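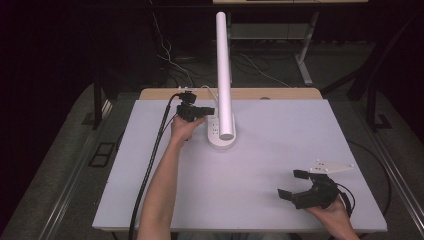
Ukmont has finished the first round of its comparison of hand-held grippers, and the company is now opening the results to partners and customers. The comparison was carried out at the Ukmont test room in Wostitz, where operators work at a table with one gripper in each hand. A typical work place in these tests is simple: a light gray board on the table, a white power strip lying on it, a long white tube that stands upright, and two black grippers on cables, held from the left and from the right. With such a set of objects, the company wanted to learn which gripper design gives the operator the best control, and which one gives the cleanest data for later use on a robot arm.

Ukmont Presents First Results of Its Hand-Held Gripper Comparison

Ukmont > Company > News > Press Releases

Oct 8, 2021
By Jana Tiedemann, Ukmont Press Office

Three gripper designs took part in the comparison. The first is the Stollberg, which Ukmont has built in small number for its own laboratory. The second is the Camenzind, a newer design with wider finger opening and a lighter body. The third is a modified Stollberg, in which the fingers of the Camenzind were fitted to the older drive. All three were used with the same controller and the same software, so that the differences in the results come as far as possible from the grippers themselves.

In total, 663 recordings were accepted for the evaluation. The operators began with 1000 planned attempts, but a part of them could not be used. In most of these cases the position signal was lost for a short moment, and the test team decided to remove the whole recording and not to repair it by calculation. The team believes this is the more correct way, although it makes the number of recordings smaller. The rules for removing a recording were written down before the first attempt and were not changed later.

The tasks were chosen from everyday handling work. Operators had to take hold of a long object, bring it to a marked place and set it down in a given direction. They also had to hold a part still with one gripper while the other gripper worked next to it. This second kind of task was the more difficult one for all persons in the test. It asks that both hands are moved close together without the grippers touching each other, and the size of the gripper body becomes very important at this point.

The Camenzind reached the best result in the tasks with two hands. Its operators needed fewer corrections before closing the fingers, and they reported less tiredness in the wrist after a long session. The Stollberg was better in one point which the team had not expected: its fingers closed more evenly on thin objects, and the recordings of the closing movement were smoother. The modified Stollberg came between the two in most tasks. It was the heaviest of the three, and several operators asked for a break earlier when they used it.

"We had hoped for one clear winner, and we did not get it," said Jana Tiedemann, who is responsible for the test program at Ukmont in addition to her work for the press office. "For long objects I would take the Camenzind today. For small and thin parts I would still take the Stollberg. Our customers ask us often for one gripper for everything, and we must tell them that we do not have it yet."

Cables received more attention in the comparison than was first planned. All tested grippers are connected by cable, for power and for the signal. In the first days, operators said that the thicker cable pulled at the hand when they reached across the table. The team then tried different ways to lead the cable, among them along the arm, over the shoulder and down at the side of the table. Leading it down at the side gave the best freedom of movement for most operators. Persons with shorter arms preferred the way over the shoulder. Ukmont will deliver the next Camenzind units with a thinner and softer cable. A version without cable was discussed, but the battery would add weight at the place where it disturbs the most.

The controller was also examined. It reads the finger position 100 times per second, and this value was enough for all tasks in the first round. For fast closing movements the team would like a higher value, and a new version of the controller software is in preparation. It will be tried first on the Stollberg, because its drive is the best known in the laboratory. Ukmont does not yet give a date for the release of this software.

The mounting plates were a smaller subject, but they caused some work. During the test period the team changed the shape of the plate on top of the gripper two times, so that other parts can be fixed to it without new drilling. The drawings of the present plate are available to partners at no cost. They can be requested together with the test report.

The second round of the comparison will start in December, again in Wostitz. It will include 400 attempts with soft objects such as cloth and foam, which were left out of the first round. Ukmont also plans to repeat a part of the first tasks with persons who have never used a hand-held gripper. All operators in the first round had some experience, and the team sees this as a weak point of the present results. How quickly a new person learns to work with each design is a question that several customers have already asked.

The full test report has been prepared in English and German. It contains the task descriptions, the rules for removing recordings, and the results for each gripper. Companies and universities that wish to take part in the second round with their own gripper are invited to write to the Ukmont press office. The gripper must be usable with one hand and must have a finger position signal that the controller can read. The test team will check each device before it is accepted.

About Ukmont

Ukmont develops grippers, controllers and software for handling tasks in laboratories and light industry. The company designs and tests its products in Wostitz.

Press contact: Jana Tiedemann, Ukmont Press Office, Wostitz

Last updated: Oct. release, version 2, with corrected text on the mounting plates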